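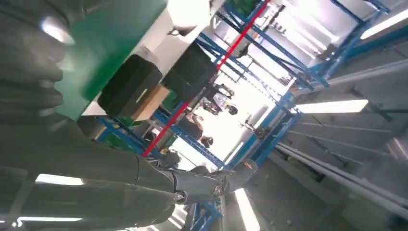
Stock control > Methods and settings > Reorder point when the minimum order nearly fills the bin

barnunska_bins
I have one line I cannot get to balance and I would like the arithmetic checked before I change the setting.

Item: sealant cartridge, single size, supplied by Matsuda. Minimum order 70. The bin holds 100 and there is no overflow location. Lead time three weeks, which has been steady. Issues over the last 26 weeks come to 104, so the mean is 4 a week. The standard deviation of weekly issues is 6.

I used the standard formula with a 95 per cent target:

Lead time demand: 4 x 3 = 12
Safety stock: 1.65 x 6 x square root of 3 = 17.1
Reorder point: 29.1, rounded up to 30

Reorder point plus order quantity is 100, which is the bin. It fits with nothing to spare and I don't like it. Has anyone got a better approach than asking for a larger bin?

r_fukuda
First point. You have left out the review period. When do you look at the stock record?

barnunska_bins
Friday, once a week. The system shows the balance at any time but orders are only raised on the Friday run.

r_fukuda
Then the interval you have to cover is four weeks. Stock can drop below the trigger just after the run and you won't order until the next one.

Demand over four weeks: 16
Safety stock: 1.65 x 6 x 2 = 19.8
Reorder point: 35.8, so 36

36 plus 70 is 106. By your own test it no longer fits.

tmaruya
The test is wrong, though. Reorder point plus order quantity is the maximum stock position, on hand plus on order. It isn't the maximum on the shelf. The goods arrive three weeks after the order, and in that time you expect to issue 12. Expected stock just after receipt is 36 + 70 - 12 = 94. It fits.

r_fukuda
Expected, yes. With a standard deviation of 6 against a mean of 4, a lot of weeks must be at or near zero. Three quiet weeks in a row are quite possible and then you have 106 cartridges and space for 100. I would size the bin on the low side of lead time demand and leave the mean out of it.

tmaruya
It would also have to be a cycle where the order was triggered at exactly 36. With weekly review you will normally be under the trigger when you order. The two have to happen together. I accept it can happen. I don't accept that it is the case to design for when the penalty is six cartridges standing on the floor for a week.

r_fukuda
The penalty is six cartridges put in somebody else's bin and then lost from the count. I have spent more time on that sort of error than on stockouts.
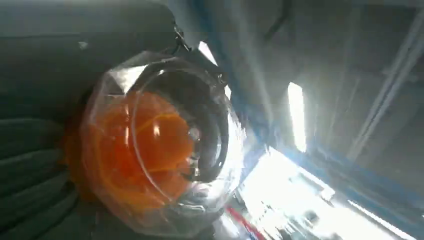

Gomero Central Stores, Stock Control Section: shared methods board

nagano_t
Can we go back to the 6? A standard deviation larger than the mean on a consumable normally means two kinds of demand mixed together. If the issues were independent single cartridges you would expect something near Poisson, a weekly standard deviation of 2 for a mean of 4. Yours is three times that. Please post the largest weeks.

barnunska_bins
Three weeks stand out. The extra draws in those weeks were 18, 18 and 16, on top of normal use. All three were against the Rikska line overhaul and were booked to the same job code.

nagano_t
That is 52 out of 104. Half your demand is planned work. It should not be in the safety stock calculation at all, as you know the date and the quantity before the work starts. Take those three draws out and recalculate.

barnunska_bins
Done. With the overhaul draws removed:

Total for the period: 52
Mean per week: 2
Standard deviation: 2.2
Demand over four weeks: 8
Safety stock: 1.65 x 2.2 x 2 = 7.3
Reorder point: 15.3, so 16

16 plus 70 is 86.

nagano_t
Which fits by either of the two tests above. The overhaul quantity then goes on as a dated requirement and the planner reserves it.

r_fukuda
That only works if the planner enters the requirement at least four weeks ahead. Does that happen?

barnunska_bins
Not reliably. Hatsue Maruyama does the overhaul plan and her dates are good. The quantities tend to be fixed in the last fortnight.

r_fukuda
Then it isn't planned demand in any sense that helps you. With a reorder point of 16 and a draw of 18 at a fortnight's notice, you can be out of stock before the delivery arrives. The 6 was an honest description of what the shelf sees.

nagano_t
It was an average of two things, neither of which looks like a mean of 4 and a standard deviation of 6. The normal approximation is poor there as well. You can't issue a negative number of cartridges, so the real distribution is skewed and 1.65 does not give you 95 per cent. If the quantities come late, hold one overhaul draw as a fixed reserve. 16 + 18 = 34.

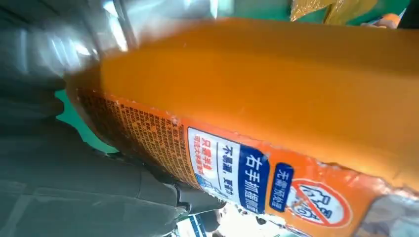

The reserve should be a separate figure in the record and not folded into safety stock. Otherwise the next person to run the formula will overwrite it, and in a year there will be no trace of where the 18 came from. If your system has no reserve field, put it in the free text against the item with the job code.

tmaruya
34 plus 70 is 104, so we are over the bin again by the strict test and well inside it by mine. After three weeks at 2 a week you would have 98 on the shelf.

r_fukuda
98 out of 100 is not well inside.

tmaruya
Inside, then.

toshiko_f
I deal with the supply side of this one. Has anyone asked whether the minimum of 70 is fixed? On several lines it is simply the carton multiple from when the contract was set up. If Matsuda will split to 35, the shelf peak drops to 69 even with no issues in the lead time, and the argument about which test to use goes away. You would place roughly twice the number of orders, so check the delivery charge first.

nagano_t
Agreed. I should have started with the order quantity. At 2 a week plus overhauls, 70 is 17 or 18 weeks of stock. Check the shelf life too if sealant is dated in your system.

barnunska_bins
It is dated and it has not been a problem so far. I will ask about the split. Until I hear back I have set the reorder point to 34 with the 18 noted separately against the job code, and left the quantity at 70.

r_fukuda
Fine as an interim. I would still put a cap on the Friday run so that it flags any order taking the position over 100, and a person looks at it before it is released.

barnunska_bins
Flag added. Matsuda will quote for 35 but want the delivery address confirmed first, because they still have the old Barnunska dock on file. I'll post the charge when it comes through.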